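Home | Guides | Mouthguards | Night Guards | Ask a Question

Section 4: Fitting your Plavine boil-and-fit mouthguard

By Colton Caron
Updated Jun 30, 2026
46 shares | 92 comments

OK, you've got the guard out of the packet and you've checked the size against the chart in Section 3. Now comes the part everybody worries about! I've fitted a lot of these for my hockey kids (and ruined a few of my own), so I'm going to go slowly.

Before you start

Read all the steps once through before you heat any water. The fitting goes fast once the guard is soft, and you don't want to be squinting at a leaflet with a mouthful of warm plastic.

You need a pan, a bowl of cold water, a slotted spoon, a clean towel, a timer and a mirror. Brush your teeth first. If you wear a retainer that comes out, take it out.

CAUTION: Don't use this guard over braces. It can mold itself around the brackets and then you have a real problem. Ask your orthodontist which type to wear.

CAUTION: If you've had a tooth knocked or loosened lately, see a dentist before you bite down on anything, this guard included.
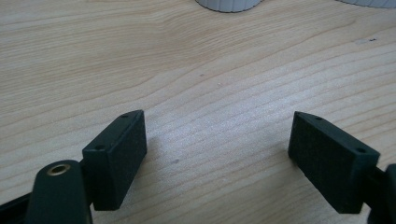
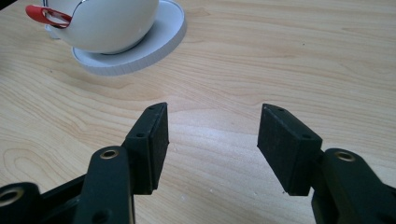
Fitting

1. Bring the water to a boil, turn off the heat and wait 30 seconds. A rolling boil is too much for this material - the edges curl and you never get them flat again.

2. Hold the guard by the front tab and lower it in. Leave it for as long as it says on your packet. The youth size and the adult size have different times, so please look, even if you did one last season.

3. Lift it out with the slotted spoon and dip it in the cold water for one second. Just a dip! You're cooling the surface so it doesn't burn your gums, and the inside should still be soft. Touch it to the inside of your wrist. If it feels hot there, wait a little longer.

4. Look in the mirror and center the guard on your upper teeth, with the tab lined up with the gap between your two front teeth.

5. Bite down firmly but not as hard as you can. I bit straight through my first one, so trust me on this.

6. Keep biting, and suck in as if you had a very thick milkshake. At the same time press your lips and cheeks against the guard with your fingers, from the back teeth to the front. Push your tongue up against the roof of your mouth. Hold all that for 20 seconds (yes, you'll drool, everyone does).

7. Take it out and put it in the cold water for two minutes.

Checking the fit

Put it back in and open your mouth wide. It should stay up there without your teeth or tongue holding it. Then say a few words out loud. A bit of a lisp is normal and mostly goes away after a few practices.

If it drops, go back to step 1. You can reheat a Plavine guard twice. After that the walls get thin and you should start over with a new one.

NOTE: If the back ends make you gag, trim them with small sharp scissors, a sliver at a time, and try it again after each cut. Don't trim past your last molar but one. Smooth the cut edge by dipping only that end in hot water and rubbing it with a wet finger once it's cool enough to touch.

When to fit a new one

Kids' mouths change fast, so I check ours every October when the season gets going. Replace the guard if you can see tooth marks going right through, if it feels loose, or if a baby tooth has come out and a new one is on its way in.

Cleaning and storage are in Section 5.

Back to Section 3 | Next: Section 5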